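Tresness Packing Table, White Top
Sold by Trorkmont Workshop Furniture
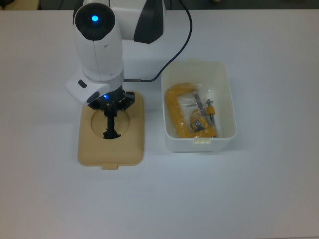 Description

The Tresness is a large table for packing, sorting and light assembly. We make it for small shops and workshops where people stand at the table the whole day and need a clean surface that is easy to wipe. The top is white, so small parts and labels are easy to find on it. The edges are rounded by hand before the coating, and the corners also.

The legs are steel and can be adjusted in height with the key that comes in the box. After you change the height, please tighten all four legs again — a loose leg makes the whole table move when you cut tape.

Specifications

Color of top: white
Color of legs: Lava (dark red) or gray
Height settings: 9
Maximum load, evenly spread: 200 kg
Maximum load in one point: 100 kg
Persons needed for assembly: 2
Guarantee: two years on the legs, one year on the top

What is in the box

Table top, four legs, cross bar, bag of screws, adjusting key, four felt pads. The printed instructions are in English, French and Arabic. Bins, lamps and drawers are sold separately.

Care

Wipe the top with a soft cloth and warm water with a little dish soap. Please do not use acetone, it leaves a dull mark which we cannot repair. Marks of pencil go away with a normal eraser. If you cut with a knife, put a mat under your work. The guarantee does not cover cuts in the coating.

Delivery

The top and the legs travel in separate boxes and can arrive on different days. The driver brings them to the street door only. Orders with legs in Lava are painted after we receive the order, and those placed after November 14, 2019 will be sent in December. Gray legs are in stock.

From our customers

"We use two of them side by side in the Benjelloun store, one for parcels and one for returns. The height is good for me and for my colleague who is much taller. I wish the key was a little longer." — Hajar Shehata

Questions before you order

Write to Kenza Abdel Hamid at our sales desk with the measures of your room and the height of your door. She can also send a sample of the top and of both leg colors, free of charge.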